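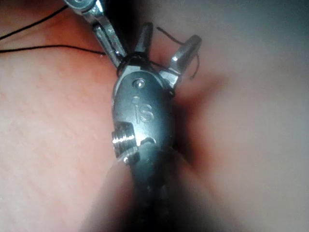 # Prelska Suture Handling Set

Home Datasets Docs Download Contact
Filed under: Surgical training / Knot tying / Data cards

Prelska is a collection of short clips and stills of suture practice, put together at the Siluvetti skills lab in Flandinmont. It covers the thread and the knot more than the tissue: wrapping loops, passing an end, pulling down, trimming.

## Contents

- 137 clips of practice knots
- 185 stills in the `closeups` folder
- 3 label files, one per thread color (black, violet, undyed)

In the cover still, black thread is coiled in at least two loops at the base of the open jaws, and a short loop hangs against the metal housing. Stills like this are labeled `wrap`. If a small bundle has formed at the joint, the second tag is `bunched`.

## Labels

`wrap` — thread goes around the jaws or the joint
`pass` — one end is held and drawn through a loop
`seat` — the knot is being pulled down
`trim` — scissors are in view with the thread

Tag the state of the thread only. Jaw position goes in its own column, `open` or `closed`. Engraved letters on an instrument are copied into `marking` exactly as they read, lowercase kept — the cover still has `is`.

## Known problems

Black thread over dark metal is hard to outline. Plattner, the outlining tool we used, loses the edge in shadow, so those masks were redrawn by hand at 100 percent zoom. Some violet clips still need a second pass.

Thread gauge was not written down before September. Leave that field blank for older clips and don't guess from the picture.

## Use

Free for teaching and non-commercial research. Please cite as "Prelska Suture Handling Set, Siluvetti, Flandinmont." Corrections to labels can be sent through the Contact page with the clip number.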